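Trying the Trondum hand grippers before I buy the pair

Since December I am looking for a way to teach simple movements to a robot arm without pushing the arm itself by hand. A reader wrote to me about the Trondum kit, and the company rents it for a trial before you must decide. I took the trial of 16 days and used it on most of them.

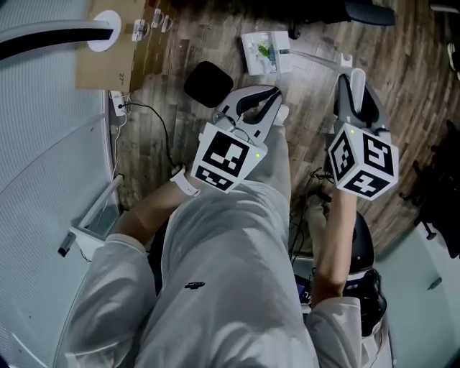
Two grippers, one for each hand, with the marker cubes mounted on them and the green lights on.

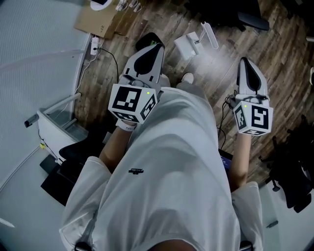
Written by Anwara Begum
March 13, 2024
Filed under: Reviews, Robots at home

I will begin with the weight, because it was my first worry. One gripper is not heavy when you lift it from the case. After 40 minutes of holding both in front of the body, my opinion was different, and my left shoulder agreed with me. Now I work in short rounds and put them down between. The manual from Trondum says nothing about rest, and I think it should.

The cubes carry black and white codes on their faces, and the software uses these codes to know where each hand is. You must learn to keep them in view of the camera. In my first days I was turning my wrists as I do in the kitchen, and the software lost the right hand again and again. It makes a small sound when this happens. I came to dislike this sound very much, but it is useful, and I would not switch it off.

The fingers have dark pads on the inside and I like them. With a cup or a folded cloth they hold well. With a coin or a thin cable I had little success, and I tried many times. Maybe a person with more patience will do better.

About the setup. The guide promises that you are ready in 7 minutes. For me the first time took a full evening, mainly for the pairing, which failed until I wrote to the support. A man from Mansour, the shop that handles the rental, answered me the same night and explained that the left unit must be switched on first. This is written nowhere! After this, every start was easy.

One more remark for people who work on the floor like me: look at your cables before you begin. I have caught my sleeve and my foot more often than I want to admit.

I compared it in my head with the Plumgate gloves which I reviewed before. The gloves are lighter and they let you feel the object better, but what you record with them needs a lot of cleaning. With the Trondum grippers I recorded a task of putting cups on a shelf, and 6 of my recordings went directly into the training without correction. With Plumgate I never had this. The Skerton kit I know only from its web page, so I will not judge it.

Who is it for? If you have already an arm with a similar claw, I think the kit is worth the rent. If you only want to play a little, the price is high for playing, and the case takes half of a wardrobe.

I have asked Mansour to keep the kit for me for a second period. Next I want to try folding towels with both hands. If you have used these grippers with a small arm, please write in the comments which settings you took for the closing force, mine is still too strong for paper cups.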